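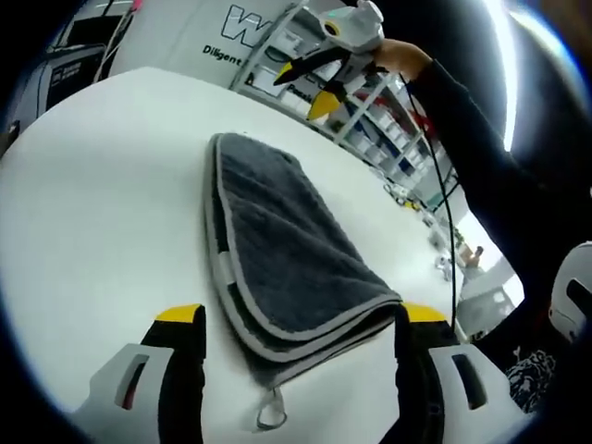 I met Poppy Entwistle at a coffee shop in Garside that she picked because it has a parking lot big enough for her van. She runs a laundry pickup business called Holero, and when I got there she was already on her second muffin and had her phone face down on the table. "If I turn it over I'll start answering it," she said, "and then you won't get your interview."

So I asked her the obvious thing first. How does a person end up washing other people's clothes for a living?

"I got laid off," she said, and laughed. "It was January, I had a big washer I'd bought when I was still making decent money, and my neighbor's dryer had quit. I did her stuff for a week and she handed me an envelope. I thought, huh."

The envelope turned into a flyer at the grocery store, and the flyer turned into 18 regular customers, most of them within walking distance. She did everything in her basement back then. I wanted to know what her basement smelled like and she said like a hotel, a nice one, and that her son complained about it constantly.

These days she rents half of a building on the road out to Raline (the other half is a tile store) and she has 92 households on the weekly list, plus a couple of gyms and a hair salon. I said the gyms must be the worst part. She shook her head before I'd finished.

"Gyms are easy! Gym towels, you know what they are, you know what happened to them, you wash them. Salon is harder. Hair gets into everything and dye stays put. And families are the hardest because every family thinks there's only one right way to fold a shirt."

She keeps notes on this, a card for each house. One customer wants his socks laid flat and never balled. Another sends back any pillowcase folded in quarters, she wants thirds. I asked if that drove her crazy and she thought about it for a while, picking the paper off her muffin.

"It used to. Now I kind of like it. My mother was a thirds person too."

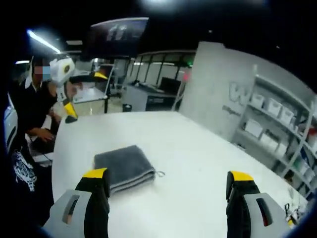 We got onto money, which I always feel weird asking about, but Poppy didn't mind at all. She charges by the bag. For the first year she charged by the pound and she says it was a disaster, with people weighing their laundry on bathroom scales and calling her up to argue. The switch to bags lost her two customers and she still waves to both of them.

Her biggest scare was a repair bill. The large washer, a used Wamico she'd gotten from a motel that was closing, started walking across the floor during the spin and took a water line with it. The bill came to $2,757, and that was with the repairman being nice about it.

The repairman is Howard Dawber, and he came up so many times in our talk that I called him later myself. He's been fixing washers in the county since high school and he talks about them the way some people talk about horses. "She was overloading it," he told me right away. "I told her that. Comforters. You put two wet comforters in on one side and that machine is going for a walk." Did she stop? "She bought a second machine," he said, "so, sort of."

Back at the coffee shop I asked Poppy for the advice everybody wants from her, and I got out my pen like a good student. She says most people use way too much soap. She skips fabric softener on anything that's supposed to soak up water, and she won't put microfiber in with cotton because it grabs all the lint. She washes jeans inside out and hangs them by the cuffs. When I told her I dry everything on high, all together, she put her hand over her eyes.

"Okay," she said. "But do you like your clothes?"

I do like my clothes! I've been drying on medium ever since and it takes forever.

I wondered if she ever gets a day off from it, and she said Sundays, more or less. She doesn't do her own laundry on Sundays, though. Her own laundry gets done on Tuesday nights after the last drop-off, with the radio on, and she says it's the only load of the week she doesn't fold. It goes straight from the dryer into a basket and the basket goes at the end of the bed.

Her phone had been buzzing against the table for a good ten minutes by then. She finally flipped it over, read something, and started collecting her things. A customer out in Raline had left a passport in a pair of pants and needed it back by four. Poppy had already found it when she checked the pockets that morning, and it was in the van.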